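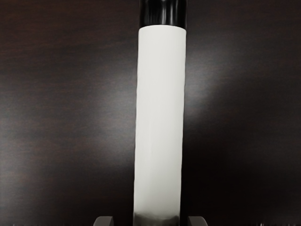
Porna council should stop opening its meetings with the old district pledge, says Nabila Entili, who leads the residents' group Jutska. The group voted on this in November.

"My parents came here and they were proud to say these words," she told me. "But the second line speaks only of the founding families. My neighbours are not in it."

Her petition has 291 signatures. The mayor's office wanted 900 before it would put the matter on the agenda, a number she calls unfair for a small town. 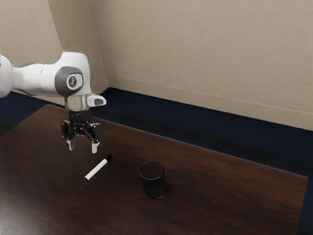 A different view

Councillor Wahyudi Chin has said the pledge for seven years and would keep it. "It takes 20 seconds – I don't see the harm," he said. He would accept a new second line, if somebody writes a good one.

Entili has read his offer. "We will send him three," she said.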